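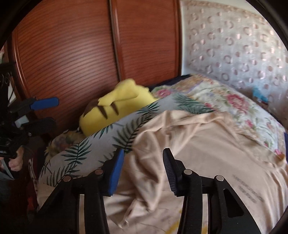 Recording a two-handed bed-making task with hand-held grippers

Last revised 12 October 2025

This page covers the bedding task in the Hito task set: moving pillows and straightening a sheet on a bed placed against a wardrobe or wall. It assumes a working pair of Flundis grippers and the Ryu recorder, version 3 or later. For first-time assembly, see the Mikemwood bench guide.

Before you start

Charge both grippers and connect the cables. Route each cable back along the forearm and fix it above the wrist. A cable that hangs in front of the jaws will show up in the recording and may catch on the sheet.

Open and close each gripper fully, three times. The fingers should move together and stop at the same point. If one side lags, check the linkage pins before adjusting anything else. Wipe the finger pads with a dry cloth. Pads do not have to match in color or surface pattern, but note which type is on which finger in the session sheet.

Set up the bed

Use whatever bedding is in the house. Mixed prints are preferred to plain white sets, and soft toys may stay on the bed. Place the pillows so that at least one overlaps another. Bunch the sheet by hand near the middle of the mattress – do not fold it.

Do not clear the far side of the bed. Items resting against the wall or wardrobe are part of the task, and the policy has to learn to reach past a pillow without dragging it.

Calibrate

1. Stand at the open side of the bed with both grippers held over the mattress, jaws open.
2. Start Ryu and select Two-hand, Soft goods.
3. Hold still until the status light stops blinking.
4. Touch the two gripper tips together once, then separate them. This marks the time offset between left and right.
5. Check the offset value. Anything above 13 milliseconds means step 4 has to be repeated.

Record the demonstration

1. Begin with both grippers in view of each other.
2. Grasp the nearest pillow by a corner seam. Close slowly until the fabric stops sliding between the pads.
3. Lift, move the pillow to the head of the bed, and lower it before opening the jaws. Dropped pillows are marked as failures.
4. Repeat for the remaining pillows. Move any toy last and set it on top.
5. Take the sheet at two points along the same edge, one gripper at each. Pull toward yourself at an even speed.
6. Release both sides, raise the grippers clear of the bedding, and hold for one second.
7. Stop the recording.

Work at half your normal pace. Fast wrist turns blur the video and the position estimate drifts. If you lose a grasp, try again in the same take – recovery from a missed grasp is useful data and should not be trimmed.

Record 7 takes per layout, then change the layout. A full upload for one room must not exceed 2070 seconds of footage.

Common faults

Position jumps near the wardrobe. Ribbed doors and repeated wallpaper patterns give the tracker many similar points. Turn on a second lamp and keep part of the bedding in view.

Sheet slips out of one gripper. The grasp is too shallow. Gather a small fold with the tips first, then close.

Left and right streams swapped. The grippers were paired in the wrong order. Unpair both, then pair the left one first.

Upload rejected with code 13. The session sheet is missing the pad type. Add it and resubmit; the video does not need to be sent again.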